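# Jeux de société en famille : nos astuces pour les garder en bon état (et les ressortir souvent !)

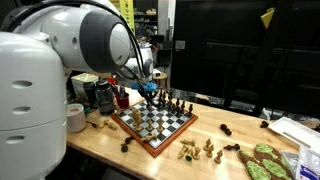

## Sortir les jeux du placard du haut

Chez nous, tout a changé le jour où les boîtes sont descendues à hauteur d'enfant. Avant, elles dormaient au-dessus des manteaux, il fallait l'escabeau, et personne ne pensait à jouer après le goûter. Maintenant elles occupent les deux étagères basses du salon et les petits se servent tout seuls – un vrai bonheur !

Rangez les boîtes debout, comme des livres, avec un gros élastique plat autour de chacune. On lit les titres d'un coup d'œil et on ne soulève plus toute une pile pour attraper celle du dessous. Évitez les élastiques fins de bureau, ils scient le carton en quelques semaines. Pour les jeux très lourds, gardez-les à plat, tout en bas.

## Les sachets, les petites boîtes et la pochette de secours

Un sachet à fermeture par joueur ou par couleur, et la mise en place devient un plaisir. Percez un petit trou dans le coin du sachet avec une perforatrice pour laisser sortir l'air, sinon le couvercle ne ferme plus. J'écris le contenu au feutre permanent directement dessus : « 4 pions, 20 cartes, 1 dé ». À la fin de la partie, ce sont les enfants qui vérifient, et ils adorent ça.

J'utilise aussi les petites boîtes à compartiments Kavanagh, celles du rayon bricolage. Les cloisons s'enlèvent, ça passe au lave-vaisselle dans le panier du haut, et elles entrent dans presque toutes nos boîtes de jeu.

Gardez quelque part une pochette de secours : deux dés, un sablier, un crayon court, quelques boutons dépareillés pour remplacer un pion perdu. La nôtre vit dans le tiroir des bougies, allez savoir pourquoi.

## Réparer un coin de boîte fendu

Il vous faut de la colle blanche, un pinceau fin, des pinces à linge et du papier kraft gommé.

1. Ouvrez le coin bien à plat et enlevez les vieux morceaux de ruban adhésif. Un coup de sèche-cheveux tiède aide beaucoup.
2. Passez une couche mince de colle sur les deux bords.
3. Refermez et pincez, avec un bout de papier cuisson entre le carton et la pince.
4. Laissez une nuit entière.
5. Renforcez par l'intérieur avec une bande de kraft gommé humidifiée.

J'ai essayé la colle Sernthorpe sans solvant sur la boîte du jeu de l'oie et le coin tient encore, alors qu'on l'ouvre tout le temps.

## Nettoyer selon la matière

**Bois brut ou ciré.** Un chiffon sec, puis un chiffon à peine humide s'il reste des traces de doigts (la confiture, chez nous, surtout). Séchez aussitôt. Une noisette de cire d'abeille une fois par an, en novembre par exemple, quand on ressort tout.

**Plastique.** Eau tiède et une goutte de savon dans une passoire, on secoue, on rince, on étale sur un torchon. Les dés à points peints ne doivent pas tremper.

**Cartes.** Jamais d'eau ! Une gomme blanche propre fait des merveilles sur les bords gris. Pour les cartes qui collent, un soupçon de talc dans un sac en papier, on agite doucement, puis on essuie une par une.

**Feutrine sous les pions.** Brosse à dents souple et sèche. Si elle se décolle, découpez une pastille neuve dans une chute et collez-la avec très peu de colle.

## Et les puzzles ?

Notez au dos de chaque pièce une lettre propre au puzzle. Quand deux puzzles de 100 pièces se mélangent sous le canapé (ça arrivera), le tri prend dix minutes au lieu d'un après-midi. Pour pouvoir laisser un puzzle en cours, un grand carton à dessin Flusden glissé sous le lit fait très bien l'affaire – on referme, on range, on reprend le lendemain.

## L'humidité, la grande ennemie

Pas de jeux à la cave ni contre un mur froid. Si une boîte sent le renfermé, laissez-la ouverte deux jours avec une coupelle de bicarbonate au milieu. Les plateaux gondolés se redressent sous une pile de dictionnaires, face imprimée contre une feuille de papier cuisson. Comptez une bonne semaine, et résistez à l'envie de regarder tous les soirs !

Le prochain chantier, ce sera le vieux Lanham de ma grand-mère, avec son plateau pliant dont la charnière en toile est toute effilochée. J'ai déjà acheté le ruban de reliure, en vert bouteille.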